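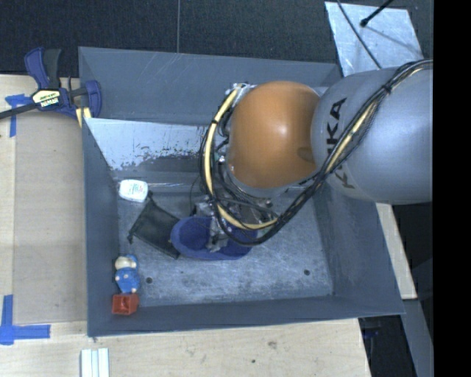

Mixed smalls by the bin: FAQ

Javia Secondhand Smalls. Updated October. Read this before ringing please, phone's flat out.

What are mixed smalls?
Small household and kids' stuff that comes through unsorted. Toys, blocks, pouches, bits of craft gear, stationery, odd fuzzy things we can't name. You buy the lot, you sort it at your end.

Can I pick what goes in?
No. You can pick a lean, that's it. Toy lean, craft lean or no lean. Put it in the notes when you order.

What turns up?
Varies heaps. Small toy figures, single blocks like the red-orange one in the photo, mesh pouches, the odd dark blue oval whatsit. Expect singles. Full sets are rare and we don't go looking for them.

Are things clean?
Wiped at most. Not sanitised. Anything fabric or mesh, give it a wash before it goes on a shelf or near a kid. Mesh pouches do better by hand, cool water, hang them up after.

Do I keep the bin?
No!! Grey bins stay with us. We tip into cartons or your own tubs. Bring tubs with lids if its windy, the loading bay cops it.

Your bins look pretty scratched?
Yep. They get used. Doesn't affect whats in them. Quick check of the corners when you tip though, little things sit hard up against the walls and get missed.

How big is an order?
Single bin is the minimum. Store packs are 900 pieces, market packs 1,000. Single bins aren't counted, so please don't ask us to.

Small parts, is it safe for under threes?
Not sorted for age. Treat every bin as having small parts. Pull out anything tiny, anything with a cord or knot, anything with a battery door that won't shut. If you're a playgroup get the toy lean and still go through it all.

How should I sort?
However suits. What most of our regulars do:
Tip onto an old sheet, one layer.
Soft stuff out first (pouches, fabric, fuzzy bits).
Then blocks and bricks, then figures.
Flat printed things last, they hide under everything.
Leave a mystery tub. Goes for 50 cents apiece at any school fete.

Can I send back what I don't want?
No returns on singles. Store and market packs, we'll take back broken stuff as a credit if you drop it in within the month. Bring the docket. No docket no credit, sorry.

Do you buy?
Not over the counter. Big lots only, house clear-outs and shop closures. Email a few photos to Tanveer Bajwa, subject line BUYING, and say which suburb.

Pickup or delivery?
Pickup from the Starken Road shed, roller door on the left, 8am to 2pm. Delivery through Hayat Couriers, quoted per job. Can't hold orders past a week, no room.

Is Guson Toys the same mob?
Nope. Next shed along. They do new stock. If you've got a Guson invoice we can't look it up for you.

My order number is 776 and I've heard nothing?
Old numbering. Current orders start at 2,218. Send us the name it was under and we'll track it down.

Payment?
Card or bank transfer. Cash at the shed is fine too but bring the right money.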